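Category: Collections and Display — Research Articles

3.2 Storage at home and the loss of labels

The most surprising part of our survey came from the questions on storage. We had expected private collectors of small minerals to talk mainly about what they owned, and many did, at glorious length! But they also wrote page after page about boxes, trays, drawers and the small paper labels that go with each stone. Of the 314 collectors who returned the full form, 40 asked to send extra sheets on this subject alone, and those sheets are a joy to read.

Together the collectors listed 3,326 specimens. A label giving at least the place of finding survived for 1,670 of them, so just over half can still be tied to a locality. This is a better result than Vasilakis and Fragkou found in their earlier study of house clearances, where most labels had gone before the stones reached a saleroom. We think the difference lies in who was asked. Our collectors are alive and still adding to their cabinets, and a label that has slipped under a tray can often be put back from memory.

Three kinds of storage came up again and again: open shelves, shallow drawers and lidded boxes with a glass top (Figure 4). Open shelves were loved for large pieces and disliked for everything else. Drawers kept the light out, but several people described stones rolling out of place whenever a drawer was pulled too quickly. The glass-topped box had the warmest supporters. One collector from the Rullilmont district has used the same pattern of box since her schooldays and wrote that she can "visit" her fluorites over breakfast without touching them.

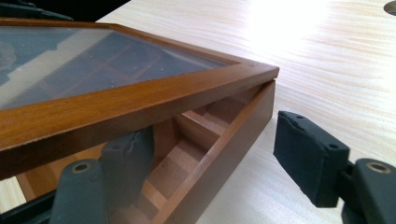
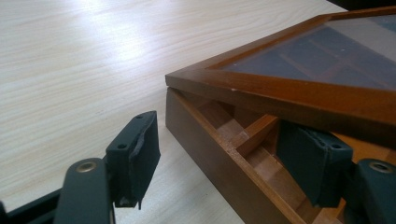
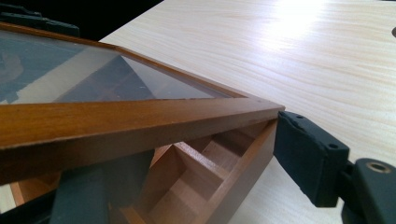
Figure 4. Wooden box with a glass-panelled lid, three views.

Boxes of this kind have a weak point, and it is the label. In a shallow compartment the paper has to go under the stone, where it can't be read, or against the side wall, where it curls. Kourkoulas, who kept his own Ševčík garnets this way, pasted a numbered dot on each stone and wrote the full entry in a notebook. The method works beautifully as long as the notebook stays with the box. In our returns it often had not — numbered stones without a list made up a large share of the specimens with no known locality.

Lids matter too. Collectors who opened a box often, to show visitors or swap pieces, reported more misplaced labels than those who left it shut. Slips cut from thin paper lift in the draught of a closing lid, and a heavier card was the remedy most people had found for themselves. We tried this with a borrowed set of quartz chips and were delighted by how well the card stayed put.

Light was a smaller worry than we had guessed. Few collectors had noticed fading, although those with amethyst were careful to keep their boxes away from windows. We return to colour change in Section 4.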